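Surface Cleaning Habits in Shared Student Kitchens
Project Report
Submitted by: Hatice Eren, Imre Szekeres, Lajos Rácz
Project advisor: Magdolna Gulyás
Date submitted: 12/09/2024

1. Background

Students who live in shared housing often disagree about how clean a common kitchen should be. Much of the disagreement concerns tables and counters, which are used by everyone and assigned to no one. The purpose of this project was to find out how often residents of the Dotley residence hall wipe down shared surfaces, what they use to do it, and whether a posted schedule changes their habits.

The project was carried out as part of the second-year course in household and consumer studies. Permission to work in the building was given by the residence manager, Csaba Csonka.

2. Method

A short paper survey was handed out to residents in July. It asked when the respondent had last wiped a shared table, what product or cloth was used, and who the respondent believed was responsible for the task. A total of 271 surveys were distributed and 95 were returned in usable form. Surveys with more than one blank answer were set aside.

In addition, 6 kitchens were chosen for a schedule trial. A wipe-down schedule was posted on the door of each one, with a space for initials. The sheets were collected at the end of the trial period and compared with the survey answers from the same floors.

The project team also discussed what residents mean by a "clean" table. Small specks and faint streaks are easy to miss on a light, plain surface, and two people looking at the same table may give different answers. For this reason the survey asked about actions taken and did not ask respondents to rate cleanliness.

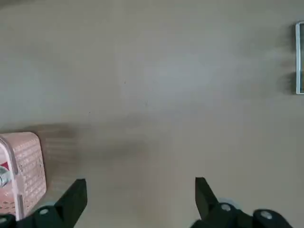

Figure 1. Light-colored tabletop with a pink textured object at left.

3. Results

Of the usable surveys, 38 stated that the respondent had wiped a shared table on the previous day. The remaining answers ranged from "earlier this week" to "I do not remember." Dish soap and water was the most common choice. Several respondents wrote that they used whatever cloth was already at the sink.

On the question of responsibility, most respondents chose "the last person to use the table." A smaller group chose "everyone equally." Comments from this second group were longer and often mentioned specific arguments with roommates.

The posted schedules were filled in regularly at first and less regularly later. On one floor the sheet was removed and had to be replaced, and its results are reported separately in the appendix.

4. Limitations

Survey answers depend on memory and may be more favorable than actual behavior. The return rate was lower than planned. The trial took place in the summer session, when fewer residents cook for themselves, and the results should not be applied to the full academic year without further work.

5. Recommendations

The team recommends that cleaning cloths be replaced on a fixed day and that a spray bottle be kept in each kitchen. Schedules should name a person for each date, as open sign-up sheets were left blank more often. A repeat of the survey during the fall term is advised, using the same questions.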